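Woldegiorgis, reviewed after a spring of server boards

I should start by saying that I wanted to like this one. Pramila Jaiswal had forwarded me the write-up back in March with nothing in the message but three exclamation marks, and anyone who has tried to get an arm to put a processor in a socket will understand why. Woldegiorgis is a method for contact-rich assembly (the authors call it "late correction," and I'll come back to that name), released with training code, a set of weights and a long appendix that I recommend reading before anything else, tea in hand.

The basic idea is easy enough to tell. You train a policy from teleoperated demonstrations in the usual way, and then you train a second, much smaller network that only wakes up for the last stretch of the motion. It gets the wrist view and the recent joint positions, and it is allowed to nudge the first policy's output by a limited amount. The two are never trained together. I was skeptical of that last part, and I stayed skeptical for a good two weeks.

We ran it on server motherboards left in their chassis, because that is the work we have. Devendra Semwal did most of the demonstrations, 423 in all, and I did a few that we later threw out (my wrists are not what they were, and the policy was learning my hesitations). Every one of them covers the same kind of job: bring the chip to the open socket, get it square, set it down, let go.

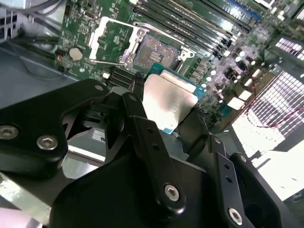
What you are really buying with the second network is patience near the contact pins. Our old baseline, a single policy from the Druso package, would come in with lovely confidence and a few degrees of rotation it had no interest in fixing. Woldegiorgis slows down over the socket and makes small turns, sometimes four or five of them, before it commits. Over 176 trials per method it seated the chip correctly in 151, against 98 for the Druso policy on the same boards and the same arm. I'd call that a real result. I would also like to see it from somebody else's lab, with somebody else's lighting!

Speaking of lighting, glare is where I have my first complaint. The paper says the correction network is robust to brightness changes, and with the lamp dimmed or moved a little I found that to be fair. Strong reflections are another matter. When a bright patch fell across the socket area the corrections got larger and less sensible, and quite a few of our failures came from those runs. Pao-chu Tse suggested adding random white patches to the training images, which took an afternoon and helped more than any setting the authors offer. It ought to be in the release by default.

My second complaint is the handoff. Something has to decide when the small network wakes up, and in the released code that something is a fixed distance from the target, measured from a calibration you do yourself. If your calibration drifts, the handoff comes early and the arm dithers above the memory slots, or it comes late and the chip is already down. Ours drifted twice. There is a learned trigger described in the appendix, and it worked better for us, but it's switched off in the default configuration and you have to go digging for the flag.
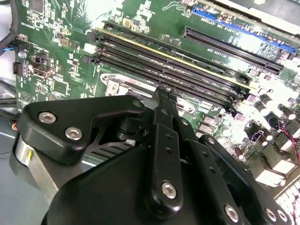

Training is pleasantly cheap. The main policy took us most of a night on one workstation, and the correction network was finished in nearly 8 hours on the same machine. We stopped it at 4,000 steps on Judite Macedo's advice, as the validation curve had gone flat well before that and she is usually right about these things. The logs are clear, the checkpoints load without a fuss, and the plotting script made graphs I could put straight into a talk.

I can't be as kind about the documentation. Installation is covered nicely, then there's one page on collecting demonstrations, and after that you are more or less on your own until the appendix. I wrote to the address in the readme and had a friendly, detailed answer from Ashley Cropper the same evening – including a corrected version of the camera delay setting, which had been wrong in the release. If your numbers look oddly poor on day one, check that setting first.

How does it compare with the alternatives? Enddale gets close on accuracy if you have a good force sensor at the wrist, and it doesn't mind glare at all, so a group with that hardware may be happier there. Zatitz is simpler to set up than either, but in our hands it never learned the final rotation. For a lab with cameras and no force sensing, I'd choose Woldegiorgis, and we have kept it running since.

I haven't tried it on memory modules yet. The authors report good figures for them, though their slots were on a bare board clamped to a bench, and ours will be down inside a chassis with cables along one side. Devendra has begun recording, and I'll add a note to this review when we have enough runs to be worth reporting.

Four stars out of five, and I'd go to four and a half if the learned trigger were on by default.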